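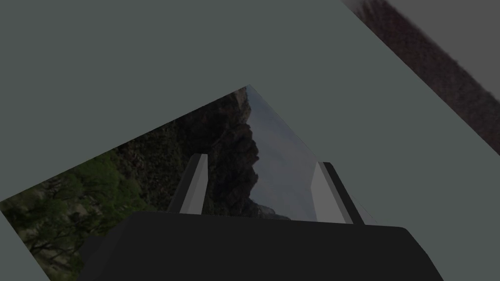
Brevville Allotment Gardeners – Minutes of the Spring Meeting

Date: 30/04/2022
Present: Anika Zamora (chair), Bernadette Begay, Arlo Ostrowski, Fitzgerald Gallagher
Apologies: Lucinda Whitfield
Minutes written by: Arlo Ostrowski

1. Previous minutes
The minutes were accepted with one correction. The hose belongs to Sorensen path, and it was written as belonging to the lower path.

2. Water
Fitzgerald has read the meter. It shows 1567, and at the last reading it showed 1519. Bernadette asked if the tap near the gate is dripping again. Fitzgerald did not see it dripping, but he will look one more time and change the washer if it is needed.

3. Waiting list
There are 12 names on the list. Plot 2 is free from June. Anika will write to the first person on the list and wait two weeks for the answer. Bernadette proposed to divide the plot in halves. Arlo was against this – the path would become too narrow for a wheelbarrow. It was decided to keep the plot whole.

4. Compost
The delivery from Favar came late and several bags were open. Anika has called them and they promised to replace the open bags. Until then, members are asked to take only one bag each.

5. Bonfires
A neighbor has complained about smoke in the evening. The rule stays the same as before: no fires while people have laundry outside. Bernadette will put the rule on the notice board in bigger letters.

6. Other matters
Lucinda sent a message that she has too many tomato seedlings – everybody can take them from her greenhouse, but please return the pots. Fitzgerald still has the key of the shed and will bring it to Anika.

Next meeting: in June, the date will be sent by Anika.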